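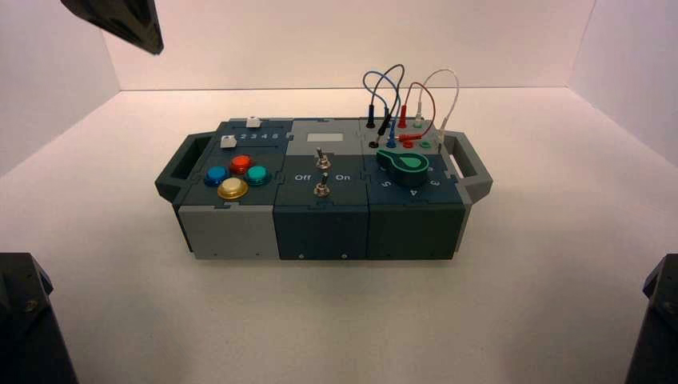
How tight should the nut on a toggle switch be?

Finger tight, then a quarter turn with a spanner. Hold the body of the switch from behind while you do it, or the whole thing turns and the lever ends up pointing at the corner of the panel.

I had that wrong for years. I used to do them up as hard as I could, and I've cracked two panels and stripped the thread on a collar. If a switch works loose after a quarter turn, put a shakeproof washer under the panel. A bag of 70 cost me less than a sandwich from Brikska, the parts shop by the station, and I'm still on the first bag.

The rest of this post is notes on the button board, as I said in January I'd write them up and then didn't.

## Joining the modules

It's three modules side by side, with seams that lock together like jigsaw pieces. I like this way of joining things. Butt joints are easier to draw, but they slide about unless you bolt them, and then you need the screwdriver out every time you want to change the order. With the jigsaw edge, keep all the tabs the same size and the same distance from the front. My first drawings for this kind of joint had the tabs evenly spread along each edge, and that's fine until one module is deeper than the next.

There's a carrying handle at each end, dark grey, a plain open loop. Two handles are worth having on anything this shape. Pick a board like this up by the middle and you'll put your thumb on a switch.

## Buttons

Red at the back, blue on the left, teal-green on the right and gold at the front, set out as a diamond. The gold one is bigger than the others. I prefer a diamond to a row because your hand learns it quickly. With a row you have to look down and find the end first.

If you're buying domed buttons, check the depth below the panel as well as the hole size. Sellers give the hole size in the title and bury the depth in a drawing further down, and some of them are far deeper than you'd think. Measure your box before you order. I now keep a note of depths in the back of my workshop notebook, along with which ones have a click and which don't.

The dome shows every fingerprint. A dry cloth is enough.

## Switches and labels

The two toggles stand one behind the other in the middle. The front one has Off printed on its left and On on its right. I'd always put the words either side of the lever, as near to it as they'll go. On an older box of mine they were above the switches, and people read them as belonging to the row behind.

The little label at the back of the middle module is still blank. I'll write something on it when I've decided what to call it. White on dark slate has been the easiest lettering to read in my kitchen in the evening, where the light is poor, so I'll stay with it for anything printed.

## Patch wires

Banana plugs are bulky, but they go in and out without any fuss and you can see from across the room what is plugged in. The wires here are blue, red and white. The blue one makes a tall loop, which annoys me slightly. Long leads catch on sleeves. I have shorter ones in the drawer and may swap it, although a lead that's too short pulls the plug over at an angle, and that's worse for the socket.

Different colours help more than different lengths. When I had a set of all-black leads I spent half my time following them with a finger.

## Still to do

- Write on the blank label.
- Try a shorter blue lead.
- Put felt pads underneath. A sheet of 39 small ones came with a chair I bought and there are plenty left.
- Buy a decent 7 mm nut spinner, as the one I have is chewed at the end.

I've had a couple of emails asking for the drawings. They need tidying first, mostly the dimensions around the jigsaw edges, and I'll put them up on this page once they're fit to be seen.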